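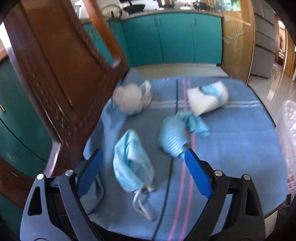 Mantel tejido Kaijage, azul con rayas

Referencia 106. Mantel de uso diario para mesa de comedor o de cocina, de la línea textil Vudia.

Diseño: fondo azul, dos rayas finas de color rosa en sentido longitudinal por la parte central y una banda de rayas blancas en sentido transversal.

Composición: algodón, hilo teñido antes de tejer.
Peso: 187 g/m².
Largo: 300 cm.
Acabado: dobladillo cosido en los cuatro lados.

Colocación
Centrar las dos rayas rosas respecto al eje de la mesa. En mesas más cortas el sobrante se reparte entre ambos extremos. Para mesas de madera oscura se recomienda un muletón fino debajo - se vende por separado, ref. 1590.

Lavado
Lavar con colores similares, a 40 grados como máximo. No usar lejía. El encogimiento en el primer lavado es de casi un 3 % a lo largo. Planchar por el revés, ligeramente húmedo.

No incluidos: mascarillas, paños y demás artículos depositados sobre la mesa, sillas y menaje.

Disponibilidad
Fabricación en Altthorpe, expedición desde el almacén de Grerutham. Reposición prevista en febrero. Para pedidos de hostelería o cortes a medida, dirigirse a Krystyna Witkowska, departamento de textil de hogar.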